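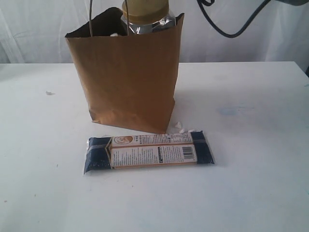
About us

Duteo looks after one packing cell. We have been asked at trade evenings whether we have a second, and we say it is being considered, which has been true for as long as anyone can remember.

The cell is called Nidik. It is an arm on a post beside a white table, and its work is putting shopping into paper bags: bottles, snack bars, the odd thing in a tub. Shops and packing firms send us the goods they find awkward, we set the cell up for them, and we send back a set of settings and a frank note. Some of the notes are franker than others. Twine handles, for instance, have a paragraph to themselves, and it has been toned down twice.

How we started

Rania Abdel Hamid set up the company after nine years of mending other people's packing lines, mostly at night and mostly on her knees. Her view was that machines were being bought with great ceremony and then looked after by whoever happened to be standing nearest. She rented a unit at Manatbridge, bought the arm second-hand from a bakery supplier called Metwally, and spent the first winter finding out why they had been so pleasant about the price. (A worn wrist bearing. We still have it. It holds down the invoices.)

There are five of us now. Two look after the mechanical side, one the software, one the customers, and Rania does whatever the rest of us have been avoiding.

A day with the cell

The morning begins at half past seven with a cloth. The table is wiped, the backdrop is pulled roughly straight, and the arm is sent to its home position while somebody watches the cables. A hanging cable needs enough slack to let the wrist turn fully and not so much that it visits the shopping. We have opinions on the correct amount of slack and they do not all agree, so there is a mark on the post and we go by the mark.

Then comes the zero check. The arm touches a steel pin at each corner of the table and reports where it thinks it is. If it is out by more than a whisker, we do it again before blaming anything. If it is still out, we look at the table feet, one of which has been the culprit more often than any piece of electronics in the building.

After that we pack. A normal setting-up job takes 330 runs with one bag size, and we change the finger pads at 483 whether they look tired or not. Glossy wrappers are hard on pads and clear plastic bottles are hard on cameras, so a customer who sends both should expect a slightly longer job and a slightly longer invoice.

Repairs

Most faults are small and dull. Screws work loose, connectors creep, bits of packing get into places where packing has no business. We keep a logbook on paper, by the door, with a pencil on a string. Entry 584 reads "made a noise, stopped making it" and is regarded as the low point of our record keeping. Entry 1016, written last August, runs to four pages on a single gripper spring and has a diagram. Somewhere between the two lies the house style.

We carry our own spares for the wrist, the fingers and the cable clips, and we fit them ourselves. For the main joints we call in a specialist, having once tried it without.

What we will and won't do

We will set up a packing job on Nidik, write down every setting and come to your site to help you match it. We will look at your arm if it is broadly like ours. We will tell you on the telephone if we think a person with two hands would be cheaper, and we have lost a fair bit of work that way.

We won't pack glass above shoulder height, and we won't work from a drawing of a bag. Send the bag.

Visiting

Visitors are welcome at Manatbridge any weekday except Monday, when the guards are off and the covers are open for greasing. Please ring first and bring the goods you want packed, at least a dozen of each. Anything edible comes back to you if you ask for it by the end of the day. After that we make no promises about the snack bars.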